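Thread: arm at the pouring station, who's actually losing hours
Board: Back of House > Equipment and Staffing

mulska_prep wrote:
ok so management at our place (hotel breakfast + coffee counter, 60 rooms) wants to put in an arm for drinks and plating. They signed with Clidska for a trial and before any hardware shows up we get the simulated kitchen, which we're supposed to "give feedback on". I'm the morning lead so that's me. Posting the first one, gripper over some round yellow thing on the island.
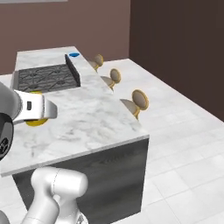
Last edited by mulska_prep on Jan 11, 2020

My worry is hours. There's 3 of us on mornings. They say no cuts, they say we get "freed up for guests". Anybody been thru this for real? What changed for you day to day?

gravyboat wrote:
"freed up for guests" lol. Heard that when we got the dish conveyor at Maltidlow. Two people went to part time by October.

Inna Polishchuk wrote:
Not my experience, sorry gravyboat. We've had one on the drinks side for a year at Nieminen and nobody lost hours. What changed is the work got choppy. You used to pour ten coffees and kind of zone out. Now you load cups, walk off, come back, wipe, load cups. More steps. My feet noticed before my head did.

Also somebody has to be the person who knows how to restart it. Get that in writing with a raise attached BEFORE it comes in. I didn't and I still don't have the raise.

gravyboat wrote:
so you do two jobs for one pay. that's kind of my point

Inna Polishchuk wrote:
Fair. But it's not the same as losing your shift.

tern_and_cole wrote:
Question for OP, is your counter laid out like that? Stools right along the side of the island where the arm's working? Our safety guy would have a fit. Guests lean. Kids REALLY lean.

mulska_prep wrote:
no ours is a straight counter, guests one side only. That's already feedback item 1, I wrote "this is somebody's nice house". Marble and bar stools. We have steel and a mat with a hole in it

Alcides Seixas wrote:
I do line setup for a living (packaging not food) so grain of salt. The model kitchen matters less than people think at this stage, they want the motions first and your room comes later. What I'd push on is where your people stand while it moves. Ask for the hand-off spots. Ask who resets it when a cup is in the wrong place at 6am and there's one person on. If the answer is "call us", that's a no from me.

We went from 19 hand packers to a mixed crew. Some of them hated it, some are techs now and make more. Depended almost entirely on whether they got trained during paid hours or told to watch a video at home.

gravyboat wrote:
and the ones who hated it?

Alcides Seixas wrote:
Most moved to shipping. A few left. Not going to pretend otherwise.

mulska_prep wrote:
appreciate that. Ok second one, this is the pour. Glass over to the yellow mug. This is the part they're most proud of and the part I have the most questions on

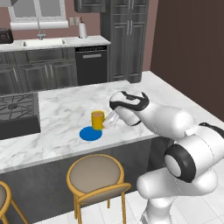 Posted by mulska_prep, Morning Lead

Things I asked so far:
- what if the mug is 2 inches over from where it should be
- who cleans the gripper and with what, and how long does that take
- can I reach in and grab the mug or do I have to stop the whole thing
Got an answer on the first one only (it looks for the mug, supposedly). Other two are "on the list".

tern_and_cole wrote:
the cleaning one is the big one. Whoever closes is going to eat that time. Make them put minutes on it

Inna Polishchuk wrote:
^ this. Ours is in the closing checklist now, wasn't at first, so it just came out of somebody's evening. Also we still do all the hot drinks by hand when there's a line. Regulars want to talk to a person while it's getting poured. Might be different at a hotel.

gravyboat wrote:
How much is this thing costing them vs a person, does anyone know

mulska_prep wrote:
trial is 3,000 for the month is what I was told. no idea after that. They havent said and I did ask

gravyboat wrote:
then that's your real feedback item. Ask what the number is after the trial and whose line on the budget it comes out of. If it's labor you have your answer.

Alcides Seixas wrote:
I disagree with gravyboat on most of this thread but yes, ask that. In front of other people if you can.

mulska_prep wrote:
meeting is after breakfast tomorow, the other two on my shift are coming in with me. Will post what they say about the cleaning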